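Campus energy dashboard – Loder Hall showing zero since Monday
Ticket opened by Ginevra Cocco, Sustainability Office. Priority: high (ranking submission)

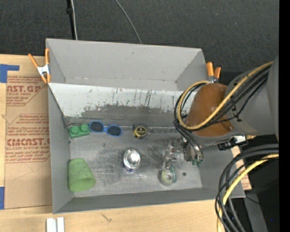
Liis Stankevičius: Seeing the same thing from the reporting side. Loder Hall electricity reads 0 kWh on the public page and on the CSV export, but the building is obviously using power. Steam and water look fine. If it stays like this the green campus report goes out with a hole in it and we lose points on the energy section again.

Ginevra Cocco: Yes exactly that. Report is due 21st August, portal closes at 5 pm, no extensions. Need Loder fixed or at least a number I can defend.

Brunello Cattaneo: Picking this up. Quick questions –
is it only Loder or the whole east loop
does the Roledby login still work for you
did anyone touch the meter list lately

Ginevra Cocco: Only Loder that I can see. Login works. I did not touch the list. Ngan-ling added the new residence hall last week, might be related?

Ngan-ling Chou: I added Moya House, one electric meter, one water. Copied an existing entry and changed the name and the address. Didn't edit Loder. Did copy FROM Loder though.

Brunello Cattaneo: ok that's a lead. Checking.

Log
– Pinged the Loder gateway, answers fine.
– Pulled the raw feed. Meter is sending readings, last 48 hours all there, no gaps.
– Dashboard not picking them up. So not the meter, not the network. Mapping.
– Restarted the Livoteck collector anyway. No change.
– Cleared dashboard cache. No change, except the water chart took ages to come back. Fine now.

Brunello Cattaneo: Found it I think. When you copy an entry in Roledby it keeps the source ID unless you overwrite it. Moya House has Loder's ID. Two buildings, same ID, the newer one wins, so Loder's readings are all landing under Moya. Ngan-ling can you look at the Moya chart and tell me if it seems high for a hall with no one in it yet

Ngan-ling Chou: Very high. I figured it was the contractors running the AC. Sorry!! Should have asked.

Brunello Cattaneo: No worries, the form doesn't warn you. I'd have done the same.

Lucrezia Guerra: Facilities here. Correct ID for Moya is on the commissioning sheet, which I have on paper and will scan after lunch. Please don't delete the Moya entry before then, the water side is right and we bill from it. Also the Moya electric meter is not comissioned until the end of the month so it will show nothing for now, and that is expected.

Brunello Cattaneo: Got the scan, thanks. Steps done so far:
1. Exported both buildings to CSV as a backup, saved in the shared folder under this ticket.
2. Moya electric – ID changed to the one on the sheet. Water left alone.
3. Loder – ID re-saved (no change in the value, just forces it to re-link).
4. Reprocess job queued for the bad days. Job says 20 minutes, never is.

Brunello Cattaneo: Job failed. "Overlapping interval." Moya still holds the old rows so it won't write them to Loder. Need to clear Moya electric history first. Lucrezia ok with you? Electric only.

Lucrezia Guerra: Electric only, yes. Go ahead.

Brunello Cattaneo: Cleared. Job running again.

Brunello Cattaneo: Done, no errors. Loder chart is back on the public page, Moya electric is blank as expected. Ginevra please check against what you had.

Ginevra Cocco: Loder matches the invoice for the part of the month I can compare. But campus total on the front page is still low? Looks like Loder isn't in the sum.

Brunello Cattaneo: Total is recalculated overnight. Will look first thing.

Liis Stankevičius: Total is right this morning. Export too, I reran it and the intensity per square foot is back in line with February. Sending Ginevra the new file now, please bin the old one.

Ginevra Cocco: Recieved, uploaded, portal gave me a confirmation. Thank you all. Can we get a warning on duplicate IDs so this doesn't happen when the science annex goes in?

Brunello Cattaneo: Raised with the vendor as a seperate request. Until they do something – when copying an entry, blank the ID field before you save. Added a note to the how-to page. Closing this one, reopen if Loder drops again.

Status: resolved

Contact the Service Desk | © Campus Technology Services | Back to top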